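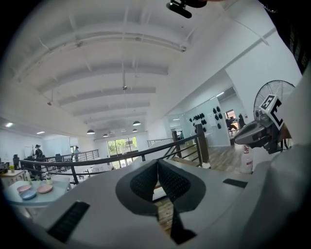

Photo: Joscha Strobel / Engelhardt Archive. Reuse permitted with credit.

Flelness Household Recipe Corpus
Data card, release 2
June 2022

Summary

The Flelness corpus is a set of 3600 handwritten household recipes, transcribed into plain text and tagged by ingredient, quantity and cooking method. The recipes come from 69 family notebooks held by the Engelhardt Archive. The corpus is intended for the study of everyday food writing, home measurement and regional cooking terms.

Maintainers

Joscha Strobel (transcription, rights)
Timo Dreßler (tagging, file formats, releases)

Contents of the package

recipes.tsv - one row per recipe, with notebook number, page, title and full text
ingredients.tsv - one row per ingredient mention, linked to the recipe by its ID
units.tsv - table of household measures and their normalized forms
notebooks.tsv - one row per notebook, with region, decade and number of hands
CHANGES.txt - differences from the previous release

All files are UTF-8 with Unix line endings. Empty cells mean that the value was not written in the source. A cell containing a single question mark means that the value was written but could not be read.

Source and selection

Notebooks were accepted if they contained at least one dated entry and if the depositor had signed the archive's release form. Printed clippings pasted into a notebook were left out, as were household accounts, letters and knitting instructions. Where the same recipe appears in more than one notebook, every copy was kept and the copies share a value in the field variant_group.

Transcription

Each page was typed by one person and read against the original by another. Spelling follows the source, including errors. Abbreviations are kept in the text field and expanded in the field text_expanded. Words struck out by the writer are enclosed in square brackets. Later additions in a different hand are marked with a caret at either end.

Line breaks were not preserved. Users who need them should request page scans from the archive.

Tagging

Ingredient and unit tags were first assigned with the Vero tagger and then corrected by hand. A check sample of 500 recipes was tagged twice, independently, and the two versions are both included so that users can calculate agreement by the measure they prefer. Most of the differences concern fats ("butter" used for any spreadable fat) and the boundary between a spice and a spice mixture.

Cooking methods were assigned entirely by hand. Oven temperatures are recorded as written. Terms such as "good heat" or "after the bread" have not been converted to degrees.

Known limitations

Baking is heavily represented. Daily dishes such as soups and porridge were seldom written down, and their share of the corpus should not be read as their share of the table. Three notebooks have water damage on the outer margin, and quantities there are often missing. Decade values for undated pages were estimated from neighboring entries and carry the flag "est".

The recipes have not been tested. Several refer to preserving practices that do not meet current food safety guidance, and the text should not be used as cooking instructions.

Personal information

Names of private persons in recipe titles have been replaced by initials. Place names smaller than a district have been removed. Requests for further removal may be sent to the archive and will be applied in the next release.

Changes since release 1

The unit table now separates the heaped spoon from the level spoon. Recipe IDs are unchanged. The export in Bomura format has been dropped - users who still depend on it can build it from recipes.tsv with the script in the tools folder.

License and citation

The transcriptions and tags may be used and shared for any purpose with attribution. Page scans are not covered by this license. Please cite the corpus by its full name and release number, and name both maintainers.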